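Re: [Grorkgate-kitchen] Copycat coffee and walnut loaf, the Renau one
Last updated: 27 August 2026

On the subject of the Renau loaf, the list member signing as "Hungry in the annexe" wrote:

> Has anyone got close to the coffee and walnut loaf they do at Renau?
> I've made it twice from the version in the old list archive and both
> times it came out the colour of a school shoe with a sunk middle. The
> shop one is pale and has a sort of crust on top. Am I using the wrong
> coffee? Also, how much syrup is too much syrup?

Dear Hungry,

The archive version is mine, so I suppose I should answer for it. I typed it up after one slice and a lot of confidence. I've since made it more often than my family would have chosen, and I can tell you that the coffee isn't your trouble. The archive recipe says two tablespoons of instant in the batter. It should say two teaspoons. I'm sorry about the school shoe.

What follows is the loaf as I make it now. It fills a two-pound tin and feeds eight people, or four of the sort I seem to be related to.

175g soft butter
175g light brown sugar
3 eggs
175g self-raising flour
2 level TEASPOONS instant coffee in a tablespoon of hot water
80g walnuts, plus a handful for the top
a pinch of salt

Oven at 160 fan. Beat the butter and sugar until you're bored, then beat them a bit more. Eggs in one at a time, with a spoonful of the flour if it starts to look like scrambled egg. Coffee, salt, the rest of the flour, folded gently. Walnuts last. Fifty minutes, and don't open the door before forty. I know you'll open the door. I always do, and then I stand there looking at a dip.

Now the walnuts. Bagged halves are fine and I use them from January onwards without shame, but if you can get nuts in the shell the loaf is better for it. The bagged ones have a dusty, slightly soapy taste that coffee seems to bring out.

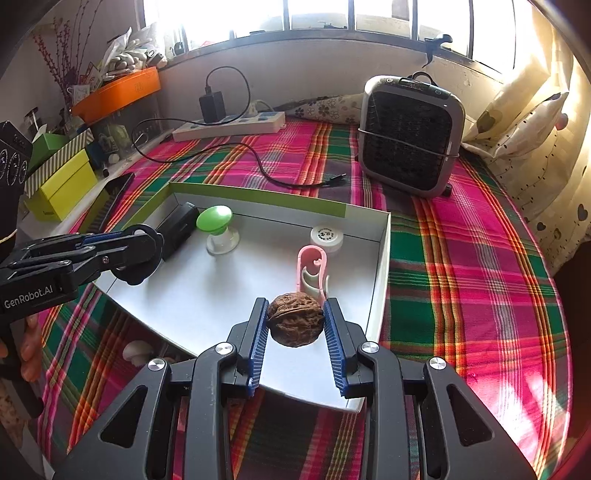

Kasun Khan wrote to me off-list to say that this is snobbery, that the bagged ones are perfectly good if you toast them for 8 minutes and rub the skins off in a tea towel, and that anybody shelling their own for a loaf cake has too much time and not enough television. He gave me leave to pass it on, and added that he'd put the nuts in hot, straight from the tray.

I agree with him on the toasting and not on putting them in hot. I tried it. Hot nuts melt the butter round themselves and sink, and you get a plain loaf sitting on a walnut floor. Let them cool. The tea towel works, but pick one you don't care for, as the brown never quite comes out. Mine was a wedding present and now lives with the shoe polish.

As to the crust, I'm fairly sure Renau use demerara, a good tablespoon scattered on before it goes in. Somebody at Unda once told me it was crushed sugar lumps. It may be, but I tried those too and it was like eating a gravel drive. Demerara gives you the crackle and you keep your fillings.
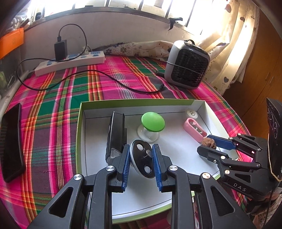
Syrup is where most of us go wrong, me included. You want 4 tablespoons of strong coffee with two of sugar dissolved in it, spooned over while the loaf is still warm and in its tin, with plenty of holes poked down to the bottom. A skewer is better than a fork. On the walnuts for the top, go for ones as deeply wrinkled as you can find, the brown, crumpled sort, as the syrup collects in all those creases and goes sticky. Smooth little pieces just get wet. Any more than six tablespoons all told and the bottom third turns to pudding. Nice pudding, but you'll be serving it with a spoon and making excuses.

I haven't mentioned icing, as the shop one hasn't got any. If your household regards an un-iced coffee cake as a form of punishment, beat 100g of butter with 200g of icing sugar and a teaspoon of the same coffee. It'll flatten your nice crust, so leave off the demerara.

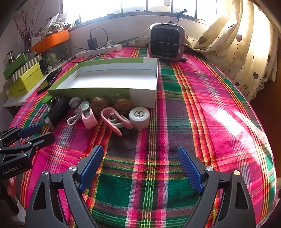
If you do ice it, wait until the loaf is stone cold. I've iced one warm in a hurry, and the whole lot slid down the side and set on the plate.

It keeps four days in a tin and is at its best on the second. It freezes well un-iced, in slices with paper between them. I did a double batch last December, wrapped one loaf in foil, wrote SOUP on it to put people off, and then forgot and defrosted it for lunch. We had it with cheese. I'd recommend that, as it happens, a hard crumbly one.

Two loose ends. Whoever asked about doing it in the Seppälä tin with the fluted sides: butter it, flour it, then butter it again, and even so you may be spooning bits out of the corners. And could whoever looks after the archive please change tablespoons to teaspoons before anybody else is hurt.

Let me know how the next one goes, Hungry. If it sinks again, turn it over and say it's meant to be that way up.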